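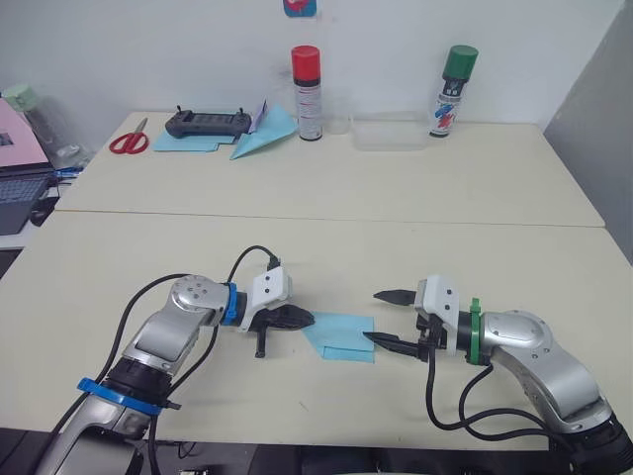 2. 折り目の観察と保管状態の記録

2.1 対象資料

本節では、Butitz資料館が所蔵するSaavedra文庫の書簡について、折り目に沿った劣化の状態と過去の保管方法との関係を述べる。調査の対象としたのは、同文庫のうち封筒に入ったまま移管された710点である。帳簿類と印刷物は綴じや製本の影響を受けるため除いた。書簡の大半は一枚の用紙を折ったもので、両面に記載のあるものも含まれる。

用紙の製造元は、透かしと裁断寸法から判断した。多くはOrnthorpe製紙の便箋で、文庫の後半に属する書簡には、より薄手のLakus紙が混じる。Lakus紙は繊維が短く、耳の部分が毛羽立ちやすい。透かしが読み取れないものは「不明」に分類し、紙種ごとの比較には用いなかった。

2.2 折りの区分

折りは、二つ折り、三つ折り、四つ折り、不規則の四種に区分した。便宜上、最初に入れられたとみられる折りを一次折り、これに交差する折りを二次折りと呼ぶ。封入の際に端だけをわずかに折り返した例は、二次折りには数えていない。平らな台に置かれた折り紙片の例を図2に示す。同図の紙は淡い青色である。

折りの順序は、交点における繊維のずれから推定した。後から入れられた折りでは、先の折り線をまたぐ箇所で線がわずかに横へずれる。用紙が厚い場合にはずれが大きく、順序の判定は容易であった。反対にLakus紙では線が細く、斜光を当てても判定できないものが残った。

2.3 観察の手順

封筒から取り出した書簡は、折られた状態のまま調査室に一晩置き、翌日に開いた。開く際には折り線の両側を同時に支え、片側だけを引き上げる操作は避けた。開いた後の重しは使用していない。重しをかけると折り山の高さが変わり、後の観察と比較できなくなるためである。

観察は毎週月曜の午前に行い、光源は北側の窓と斜光用の灯具に限った。折り線の状態は、健全、毛羽立ち、部分亀裂、貫通亀裂の四段階で記録した。一本の折り線に複数の状態が認められる場合は、最も進んだものを採った。変色の有無は別の欄に記し、段階の判定には加えていない。

インクの記載が折り線にかかる箇所については、線上の文字が読めるかどうかも確認した。没食子インクとみられる濃色の書簡では、文字の位置で亀裂が始まり、そこから折り線に沿って伸びている例が目立った。鉛筆書きの書簡に同様の傾向はなかった。

2.4 結果

貫通亀裂が認められた書簡は29点であった。いずれも一次折りと二次折りの交点に亀裂があり、折り線の中ほどだけが裂けたものはない。部分亀裂も交点付近に偏っていた。交点は二方向の折りを受けるうえ、封筒の中で最も厚みの出る位置にあたり、外側からの圧迫も集中する。

保管方法との関係をみると、縦置きの木箱に詰められていた書簡で毛羽立ちが多く、平置きの箱では少なかった。木箱は長く閲覧に供されたもので、封筒の出し入れも多かったと考えられる。開閉の回数を示す記録は残っておらず、置き方の影響と閲覧の影響を分けることはできなかった。

紙種による差は予想したほど明瞭ではない。Lakus紙は薄いために折り山が低く、亀裂に至ったものはむしろ少なかった。一方、耳から折り線に入る小さな裂けはLakus紙に集中している。Ornthorpe製紙の便箋では耳の状態がほぼ一様に良好で、劣化は内側の交点に現れていた。

なお、8点の書簡には薄紙による古い補修があり、折り線の裏側に帯状に貼られていた。補修紙の縁に沿って新たな折れが生じており、元の折り線より補修紙の縁のほうが弱くなっている。接着剤の種類は特定していないが、硬化して黄変している点は共通していた。これらの書簡は段階判定の集計から外し、別表に載せた。

2.5 保管上の扱い

以上を受け、貫通亀裂のある書簡は開いた状態で中性紙の挟み紙に収め、封筒は同じ番号を付して別に保管することとした。部分亀裂のものも原則としてこれに準じる。健全と判定した書簡は元の封筒に戻したが、折り方そのものが差出人の習慣を示す場合があるため、戻す前に折りの順序を台帳に写した。台帳の書式は次節で述べる。

サイト内検索　キーワードを入力　検索　詳細検索

コメント

没食子インクの箇所ですが、折り線にかからない文字の部分には亀裂がなかったのでしょうか。うちの地域の書簡では行の途中で抜け落ちている例をよく見ます。

縦置きの木箱の件、参考になりました。箱の中の詰め具合も記録があれば知りたいです。

別表はどこから見られますか？本文のページには見当たりませんでした。

折りの順序を台帳に残すのは良い方法だと思います。当館では開いてから気づいて、後で困りました。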